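**Three teams tied for second place, how do we decide the seeds?**

Asked in April 2021 by Patricio Segura, in Basketball > Rules and Leagues

Hello to all. I coach a girls team, Ernel, in a small regional league. We are 16 teams and each team plays every other team one time, so there are 15 games. The best four go to the semifinals, first against fourth and second against third.

Hunier finished first, there is no discussion on that. But after them three teams have the same record, 11 wins and 4 losses: Ernel, Cindolum and Raptis. All three are in the semifinals, but the one who is fourth must play Hunier, and of course none of us wants this.

The results between the three were:

- Ernel beat Cindolum by 2
- Cindolum beat Raptis by 11
- Raptis beat Ernel by 4

So everyone has one win and one loss against the others. Our rule sheet has only two sentences for this case: "Ties are broken by head-to-head results. If the teams are still tied, point difference is used." It does not say which point difference, of all the season or only of the games between the tied teams.
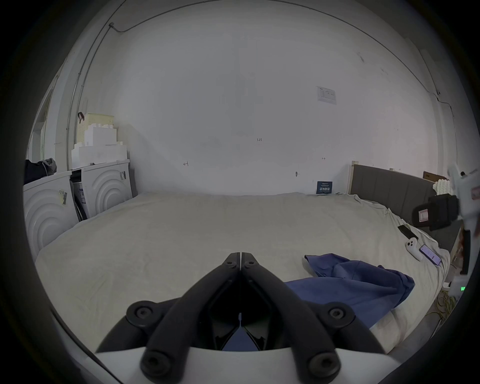 *The bed with the light sheet.*

The league office sent us a list where Ernel is second, then Cindolum, then Raptis. When I asked how they did it, the answer was that we scored 1,045 points in the season and this was the most of the three. I am happy with the place, I don't hide it. But points scored is not point difference, and the Raptis coach already called me, quite angry. She thinks Raptis must be above us in any case because they beat us.

My questions:

1. Which point difference is the usual one?
2. Is she right that they are above us?
3. If the list is wrong, should I say it, even if my team loses the second place?

The semifinals are not yet scheduled, so there is still some time to correct. Thank you for reading.

---

**2 answers**

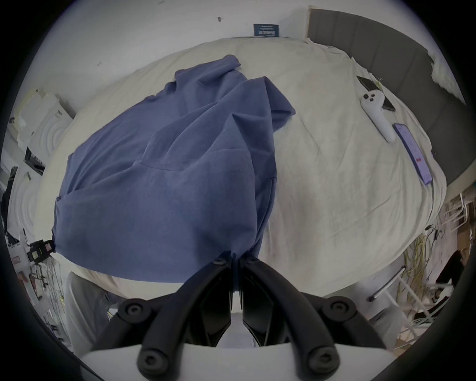 **Mpho Mahlangu**

I did the standings for a youth league for several seasons and we had this same situation one September, in a preseason cup. I will try to go in order.

First, points scored is not in your rule sheet, so it cannot be used. A team can score a lot and also receive a lot. Perhaps the person in the office looked at the wrong column of the table. It happens, specially if the file is sorted automatically. I would not think anything bad about it.

Second, the point difference. When the rule says "head-to-head" and then "point difference" without more words, I have seen both readings. The more common one, in the leagues I know, is to make a small table with only the games between the tied teams, and to use the difference from that table before you look at the full season. The idea is that you are still comparing these three teams with each other, and a very big win against the last team of the league should not decide it.

With your results the small table is:

| Team | Won | Lost | Difference |
|---|---|---|---|
| Cindolum | 1 | 1 | +9 |
| Ernel | 1 | 1 | -2 |
| Raptis | 1 | 1 | -7 |

The three differences must add to zero, and they do, so you can trust the numbers. With this method Cindolum is second, Ernel third and Raptis fourth. You and Cindolum would play the semifinal together, and Raptis would play Hunier.

Third, the Raptis coach. She is not right "in any case," but she has a point that you should take seriously. There are two ways to continue after the small table:

- **One step.** The difference separates all the three teams, so you read the table from top to bottom and you are finished. Ernel is above Raptis.
- **Restart.** The difference is used only to find the best team, Cindolum. Then you go back to the beginning with the two that remain, and look at the game between them. Raptis beat Ernel, so Raptis is third and Ernel is fourth. 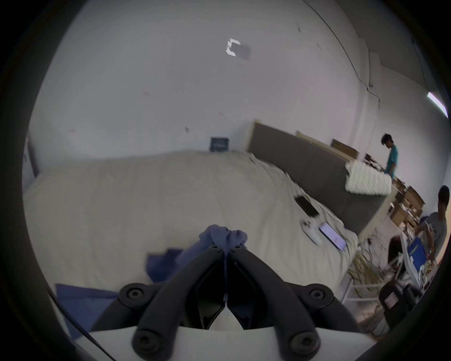 In both ways Cindolum is second, so at least this part is clear if you accept the small table. What changes is who goes against Hunier, and your two sentences do not answer it. In our league we used one step, because the restart gave a lot of confusion with the parents. Other leagues prefer the restart and write it very clearly, something like "after one team is placed, the procedure begins again." If your sheet has no sentence like this, I would say one step is the more natural reading, but I would not swear on it.

Check also if the league had a tie of three teams in a past season. If it was solved in one way and everybody accepted, the office can follow it again and this is easier to defend than any opinion from the internet, mine included.

And for your question 3, yes, please say it. Write to the office and put the coaches of Cindolum and Raptis in copy, with the three results and the rule text. Do not propose a final order in the first message, only ask which method they apply and that they confirm it in writing before the semifinals are scheduled. Cindolum will probably calculate it themselves sooner or later, and it is better that it comes from you - also for your players, who will hear about it anyway.

> **Patricio Segura** commented: Thank you very much, the table is what I needed. I did not know about the restart. I asked an older coach and he remembers a tie between two teams only, so it doesn't help us. I will write to the office tonight.

> **Mpho Mahlangu** commented: Good. For two teams both methods give the same, so no help, correct. Ask them to fix the text for next season also.

---

**hoopdad_west**

just do a coin flip?? our league does it for three way ties and it takes a minute. Or whoever has the best difference for the whole season, thats how I always saw it on TV. Good luck in the semis

> **Mpho Mahlangu** commented: A draw is normally the last step, when all the others finish equal. Here the sheet already gives a criterion, so I don't think they can jump over it. The whole season difference is possible, but then Patricio needs the full totals of the three teams, points received too.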